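**De:** Séverine Barbier
**Para:** lista Reparar en Miludine
**Asunto:** Re: ¿Merece la pena guardar piezas sueltas?

¡Hola, Idalina, y hola a todos!

Qué alegría abrir el correo y encontrarme con esto. Contesto por partes, intercalado, que si no me pierdo.

> Idalina Macedo escribió:
>
> Llevo desde febrero ordenando el trastero de mi padre, que arreglaba radios, molinillos, relojes de cocina y todo lo que le trajeran los vecinos. Hay botes y botes de tornillos, muelles, mandos de baquelita, correas. Mi hermano dice que a la basura. A mí me da pena, pero tampoco quiero quedarme con algo que no va a usar nadie. ¿Cómo decidís vosotros qué se queda?

¡A la basura no, por favor! O por lo menos no todo. Los mandos de baquelita guárdalos aunque estén sueltos y no sepas de qué aparato salieron. Se rompen siempre por el mismo sitio, por el casquillo que abraza el eje, y encontrar uno del diámetro bueno puede llevar meses. Yo tuve un molinillo Wumton parado un invierno entero por un mando así, y al final me lo mandó un señor de otra lista dentro de una caja de cerillas.

Con las correas soy más dura. La goma vieja se agrieta o se vuelve pegajosa y acaba manchando lo que tiene al lado. Mide las que te interesen (perímetro y grosor), apunta la medida y tíralas. El dato vale más que la goma.

Los muelles, en cambio, todos dentro. Ocupan poquísimo y sirven para cosas que no imaginas. La trampilla de mi buzón lleva el muelle de una tostadora.

> Mi otra duda es cómo etiquetar. Empecé con una libreta y ya no me entiendo ni yo.

Ay, la libreta. Yo también empecé así, y todavía tengo páginas donde pone «pieza rara, ver cajón» sin decir qué cajón. Lo que me funciona ahora es muy simple: un número por bolsita, rotulado en la bolsita con rotulador permanente, y una hoja de cálculo con cuatro columnas (número, qué es, medida, de dónde viene). La cuarta columna parece un capricho y es la que más consulto. Si sé que un piñón viene de un tocadiscos Gaillard, la persona que busca otra pieza de ese tocadiscos me escribe a mí primero.

Voy por la bolsita 1258 y sigo encantada. No renumeres nunca, aunque queden huecos. Cuando una pieza se va, pongo en la fila a quién se la di y dejo el número muerto. Probé una vez a reutilizarlos y tuve que vaciar medio armario para deshacer el lío.

> Y una última: ¿tiene sentido guardar plásticos? Hay una caja de ruedecitas y engranajes de juguetes Kidstead, muchos amarillentos.

Depende del plástico. Dobla con cuidado una pestaña de las que no te importen: si cruje o se le marca una línea blanca, esa pieza ya no va a aguantar trabajo. Las que sigan flexibles, a la bolsita. Lo amarillo por sí solo no me preocupa nada. Los engranajes mételos por parejas si los encuentras engranados, porque luego contar dientes con una lupa es un suplicio (lo digo con la vista cansada de casi 100 tardes haciendo justo eso).

Ah, y los manuales. No los mencionas, pero seguro que tu padre guardaba alguno doblado en cuatro. ¡Esos son oro! Si aparecen, escanéalos a 300 ppp en gris y sube también la hoja de garantía, que a menudo trae el despiece impreso por detrás. Yo dejo fuera solo las páginas de recetas - y algunas las subo igual, porque las hay buenísimas.

Para el reparto, te propongo lo que hicimos con el fondo de la antigua relojería: una lista en un mensaje, plazo de un mes para pedir, cada cual paga su sobre. Lo que sobre va al cajón común, con un donativo de 10 euros si se lleva uno un lote grande. Puedo ir a echarte una mano con la clasificación, me pilla a dos paradas de autobús y me lo pasaría de maravilla.

Y si tu hermano insiste, dile que me llame, que le cuento lo del mando del Wumton con todo detalle.

Dejo también un par de fotos:
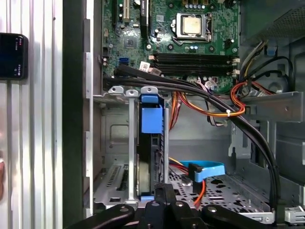
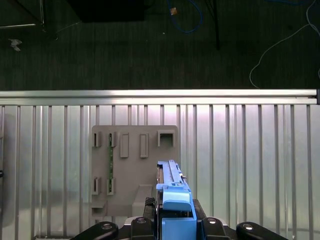
La primera, una torre de sobremesa abierta y tumbada, con el procesador a la vista; la segunda, una pieza larga de plástico azul.

Un abrazo grande,
Séverine

P. D.: ¿alguien tiene el esquema del tocadiscos Gaillard 3458? Me falta la página del brazo.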